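Home Products Guides Spares Contact
Print this page | Email this page
Filed under: Guides > Table sets > Plaltero

Plaltero Sorting Table Set
Section 4. Covering the table and doing a drawer tip-out

Revised February 2019. Replaces the loose sheet that came in the carton.

Do Section 3 first (legs, locking, levelling). If the table rocks, go back. Don't carry on and fix it later, you'll have the whole kitchen on it by then.

4.1 What you need out

- The table, up and locked
- Soft cover
- Gromska tubs, the 3 shallow ones. Deep one stays in the carton for now
- Rubber bands, a few
- Damp cloth, dry cloth
- Rubbish bag and a recycling bag
- Marker and tape for labels

Scissors if you have straws or skewers still in the packet and mean to decant them. Otherwise leave them sealed.

4.2 Putting the cover on

1. Wipe the tabletop. Dry it. Crumbs under the cover will annoy you for the life of the cover.

2. Unroll the cover soft side up. Start from the back edge and bring it towards you.

3. Let it hang over the front. Even it up left to right, near enough is fine.

4. Smooth from the middle out with flat hands. A ridge running on the diagonal is normal with a cover that's been folded in a carton. Lift the nearest corner, pull gently, lay it down again.

5. If the ridge comes back, leave it. It'll settle in a day or 2. Put things either side of it and keep round items off the slope.

6. Pick off any specks or lint. Tape wrapped round your fingers, sticky side out, does it.

NOTE: Front edge of the cover is cut, not hemmed. Will go a bit fuzzy. Don't trim it and don't pull the threads.

CAUTION: No irons, no hot pans, no kettles on the cover. Ever.

CAUTION: Sharp things go on last and come off first. Peelers, graters, skewer points. Points away from the front edge where people lean.

4.3 Tipping out

Do one drawer at a time. The big drawer under the bench is usually the worst so start there while you've got the energy.

1. Slide the drawer right out if it'll come. If it won't, empty by the handful into a tub and carry the tub over.

2. Tip into the middle of the table, low and slow. Don't drop from height, things roll.

3. Rolling pins and rolls of tape, lie them against something soft. A tea towel will do.

4. Anything bagged stays bagged until you know what it is.

5. Spread the pile just enough to see every item. You are not sorting yet.

A pile this size is about right for one go. Straws in their packet with a rubber band round them, a bundle of skewers, a green cloth, a mint-green plastic item, plastic wrap, a spoon, a clip. If yours is a lot bigger, put half back in the drawer. 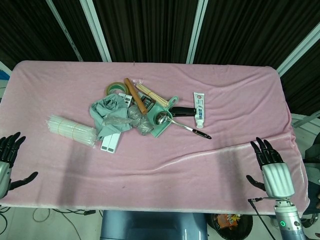
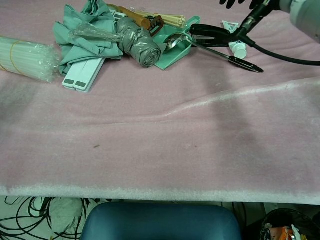 Mixed kitchen bits on a pink cover.

4.4 Sorting into tubs

1. Cloths off first. Shake each one over the bin, fold it, put it to one side. They hide everything else and you'll find small packets under them.

2. Loose plastic wrap and empty bags next. Clean and usable, fold flat. Torn or sticky, out. Check inside before you bin anything, bread clips and birthday candles live in there.

3. Long thin things together: skewers, straws, wooden spoons, chopsticks. Band each lot near the middle. One band is plenty, too tight and the skewers bow.

4. Rolls together. Tape, bin liners, baking paper, foil. Stand upright if they'll stand, otherwise on thier sides along the back of the tub.

5. Clips, pegs and clamps in the shallowest tub. Close them all. An open clip will grab the cover and pull it.

6. Flat plastic tools (scrapers, small graters, dustpans) last. Dustpans don't go back in with food tools, they go under the sink.

7. Single cutlery back to the cutlery drawer. Walk it over now. Don't start a "spoons" pile.

NOTE: The Gromska tubs nest but they don't lock. Carry one at a time.

NOTE: Sekanik drawer dividers fit standard drawers. If you have them, set the dividers in the empty drawer before you start 4.4, that way each tub goes straight to its spot. Cut down the long divider if needed, score twice and snap. Instructions on the Sekanik sleeve, we haven't repeated them here.

4.5 The leftover pile

There is always one. Mystery lids, the handle off something, a flat packet with no writing on it.

1. Give it one minute per item, no more.

2. Know what it is and used it in the past year: tub.

3. Know what it is, haven't used it: donate bag. Clean first.

4. Don't know what it is: into the deep Gromska tub, lid on, write the month on the tape. If nobody's gone looking for any of it by August, get rid of it.

CAUTION: Metal rods and spikes with a tip (probe thermometers, cake testers and so on) don't go loose in the deep tub. Push the tip into a cork or wrap it.

CAUTION: Batteries and anything with a battery in it, seperate. Not in the rubbish bag.

4.6 Putting back

1. Wipe the drawer. Dry properly.

2. Heaviest to the back. Rolling pin on the diagonal if it's too long to go straight.

3. Most used at the front. You know which ones.

4. Label the front lip of the drawer, not the tub. Tubs move.

5. Open and close the drawer a couple of times. If it catches, something is standing up at the back.

4.7 Taking the cover off, cleaning it

Shake outside. Hand brush or the soft head on the vac, low setting. Spot clean with a damp cloth and a drop of dish liquid, dab, don't rub. Air dry flat or over a rail. No dryer. No bleach.

Roll it for storage. If you fold it you get the ridge again, see 4.2 step 5.

Greasy marks: the Aliyu paste cleaner is OK on the cover, test a corner first. Leave it no longer than the tin says.

4.8 Quick fixes

Cover slides about: tabletop still damp or dusty. Back to 4.2 step 1.

Things rolling off: check level, Section 3. Or you've put them on the ridge.

Tub lid won't sit: something under the rim, usually a rubber band.

Skewers poking through the bag: turn them point up in a jar.

Cover rated for some 1000 wipe-downs. Spare covers are on the Spares page, order by table length.

Next: Section 5. Folding and storing the table

Print this page | Email this page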